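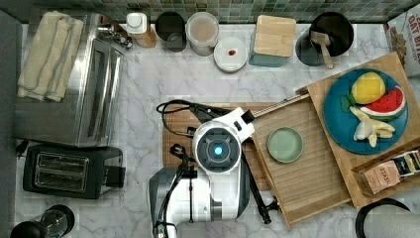 The Back Row

What we keep at the wall side of the kitchen counter, and why it is so difficult to move it

When I rented my first flat in Lellbridge, the kitchen had two metres of worktop and I was very proud of it. After one month I could use the width of a chopping board. The rest was full. A toaster had arrived, then a small oven, then the coffee things, then jars. I had not decided on any of this. It came in like sand into a shoe.

Many people who cook at home have what I call the back row, the line of jars and pots that stands against the tiles. Salt, sugar, something with a wooden lid, a pot for the spoons, a box of cereal that should live in the cupboard and never goes there. In August I spent two weeks looking at my own back row with a strict eye, and I would like to share what I learned.

The first thing is that a jar is useful only if the hand goes to it. I put a small piece of paper tape on each one and took it off when I opened the lid. At the end of the fortnight the tea, the sugar and the oats were free of tape. The dried beans still had theirs, and so had a very handsome tin from Dendis, a shop where I once spent more than I should. The tin is now on a shelf and it looks better there.

The second thing is light. Clear glass is good for what you finish quickly. For coffee and spices I prefer a closed, dark container, and I keep them away from the toaster, where the air becomes warm each morning.

Then there are the machines. My neighbour in Flonley Road keeps her toaster in a drawer and takes it out for breakfast. I tried this and stopped after four days — the crumbs went everywhere, and I am not a patient person before eight o'clock. So mine stays out, but it has moved to the end of the worktop, near the socket, together with the oven. The middle is for the board only.

About the board I have become quite severe. It is wood, it is heavy, and it stays flat on the stone all day. If it must be lifted out from behind something, I cut the onion on a plate, and this is bad for the knife and for the plate.

A pale worktop asks for more care than a dark one. Tea leaves a ring, turmeric leaves a worse one. I wipe with warm water and a little soap, dry with a cloth, and put nothing acid on marble. The grout between small tiles I clean with an old toothbrush.

My back row has now six things in it. I still miss the beans a little.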